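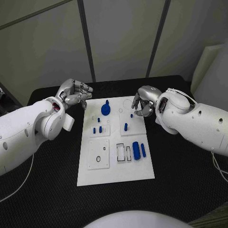
Abb. 1: Montageplatte mit blauen Fügeteilen und weißen Aufnahmen

Projektbericht, vorgelegt am 28. September 2025
Bearbeitung: Anselmo Quintana

Gegenstand der Arbeit ist die Gestaltung der Übungsplatte „Drendow“ für einfache Fügeaufgaben. Der Entwurf entstand ab Mai in Zusammenarbeit mit der Werkstatt Sabbagh. Die blauen Teile wurden im 3D-Druck gefertigt. Für Druck und Nacharbeit waren 17 Stunden angesetzt.

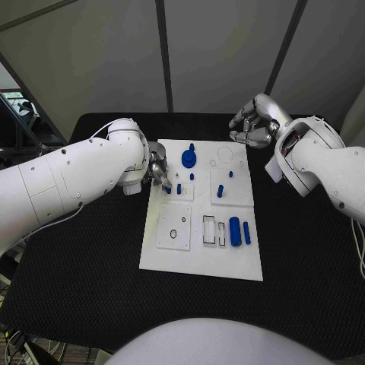 Die Anordnung der Aufnahmen richtet sich nach der Größe der Fügeteile und dem erforderlichen Griffraum. Kleine Stifte und größere Zylinder erhalten getrennte Bereiche. Das Zahnrad mit seinem Zapfen steht nahe der oberen Mitte der Platte, die beiden kleinen Zylinder sind links oben an einer eigenen kleinen Aufnahme angeordnet. Aufgezeichnete Kreise in zwei Größen ergänzen rechts oben die erhabenen Aufnahmen.

Offen bleibt die Wahl des Spiels zwischen Stift und Bohrung. Vorgesehen sind zwei Varianten, die im Labor Eststead über rund 4.000 Fügevorgänge verglichen werden sollen.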